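# About us

Hi! We're a small bench-testing shop, and what we do all day is try out robot grippers, arms, wrist cameras and controllers so that other people don't have to buy four of them to find out which one they wanted. I'm Braulio Arriaga. I started this place with Réjean Lachance after we had both spent too many years at Zirnarell installing equipment that somebody else had picked out of a catalog. Réjean is the patient one. I'm the one who writes the web pages.

We work out of the upstairs unit at Plaltbridge, over the sign painters. If you come by, use the side door and push hard, and come after nine in the morning unless you enjoy standing in a stairwell.

## What we test

Mostly small stuff. Tabletop arms, two-finger grippers, the little cameras that ride on the wrist, and whatever box is running the show. Our customers are schools, food labs, a couple of packing outfits, and people building something in a garage who send us very long emails (we love those, keep them coming!). So far we've put 82 grippers through the same set of chores, and a few of them have been back more than once after the maker changed a finger pad or a bit of firmware and asked us to have another look.

The chores are kitchen chores, more or less. Cups, bowls, dishes, jars, things with lids, things without. I know there are fancier test objects out there, and we own a drawer of them, but a paper cup will tell you more about a gripper's manners than any machined block I've ever bought. Squeeze it a bit too hard and you've got a different shape of cup. Shiny metal is good too, mostly for annoying the cameras.

We like two arms on the table at once. One arm on its own can look very clever, and then you ask it to share and you learn a lot about the controller in the first minute or so.

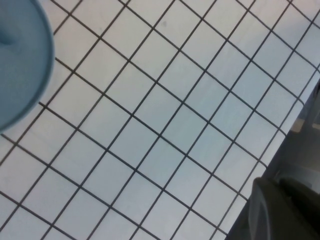
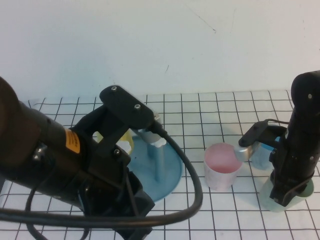

Cameras are where Réjean and I argue. He'd put all the money into the wrist camera, because it gets close to the object right when it counts. I'm a fixed-camera man. From off to the side you see both hands and all the cable, and cable is half of what goes wrong in my experience – it snags, it droops, it gets in front of the thing you're trying to look at. So every arm we test gets both views, and we write up both, and in the report you can pretty much tell which one of us wrote which paragraph.

We also care a lot about the background. A grid is handy when you want to talk about where something was put down and how far off it ended up. It's also a fair bit of work for some vision software, which may start finding edges all over the place. If your bench has tile or a patterned mat on it, tell us, and we'll run your test that way too.

## How a test goes

You send us the gripper, or the whole arm, or just the name of the one you're thinking about. We mount it, write down every single thing that annoyed us about mounting it (screws get their own page), and then run 200 picks with the standard set of objects. After that come 28 runs of what we call the Hokov list, named after the first customer who sent us one. It's whatever you tell us your real job is, done your way, with your own cups and jars if you'll mail them.

You get the numbers, the video from both cameras, and a plain letter saying whether we'd buy it. Sometimes the letter is short. We don't take a cut from anybody who makes this stuff, and we send back what we borrow, usually cleaner than it came.

If you're stuck between 2 controllers and can't decide, that's probably our favorite kind of job. We keep the arm and gripper the same, swap the box, and run the lot again. The Yalçınkaya bakery people did this with us last May and ended up keeping the older one, which saved them a good chunk of money and made for a very cheerful phone call.

## Come and see

Visitors are welcome most mornings. Bring the object that's giving you trouble, and bring a spare in case we crush it. School groups are fine too, up to whatever fits around one table, and kids are allowed to drive. Réjean makes the coffee, I find the chairs, and if you'd like a particular arm set up when you get here, write a few days ahead so we can get it bolted down.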